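## Deux bras sur l'établi : les règles que je garde, celles dont je doute

Les notices de petits bras robotisés promettent toutes la sécurité « dès le déballage ». J'en ai lu trois, dont celle de Zokbridge, et je reste méfiant. La conformité d'une machine seule ne dit pas grand-chose d'un montage à deux bras bricolé dans un atelier de maison.

**Fixation.** Les deux socles sur le même rail, boulonnés. Les serre-joints « provisoires » durent des années. Je resserre tous les 20 cycles au début, puis quand j'y pense, ce qui est déjà moins sérieux.

**Câbles.** Des clips sur les segments, du mou aux articulations. Le guide Ellitz conseille de tout plaquer au plus court ; je demande à voir après 936 mouvements de coude. Trop de mou ne vaut guère mieux : une boucle qui pend devant le bras finit par accrocher quelque chose. Faites le trajet complet à vitesse réduite, la main sur l'arrêt d'urgence.

**Arrêt d'urgence.** Un vrai bouton, qui coupe la puissance. Une case à cocher dans le logiciel Hovum ne compte pas, quoi qu'en dise la brochure.

**Plan de travail.** Rien d'autre dessus que l'objet du jour. Pas de tournevis, pas de tasse. Attention aux surfaces brillantes si vous travaillez avec une caméra : un reflet de lampe suffit à brouiller les repères. J'éteins le plafonnier vers 18 h et j'éclaire de côté.

**Objets tenus à deux.** Commencez par du léger, sans arête coupante. Un petit tableau blanc d'un côté, une pièce légère de l'autre, et l'on approche lentement.
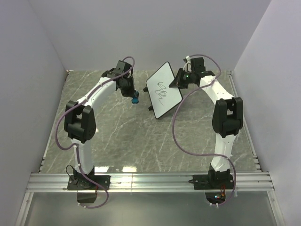
Quant à la fameuse distance minimale entre pinces, chacun a son chiffre et je n'ai jamais trouvé d'où il sortait. La fiche Escobar donne 225 mm au repos, sans un mot sur ce qui se passe quand les bras portent quelque chose. Mesurez à partir de l'objet - pas de la pince - et refaites la mesure à chaque changement de pièce.

**Électronique.** Une carte nue sous un socle, ça se capote. Coupez le courant avant d'y toucher, même pour un connecteur.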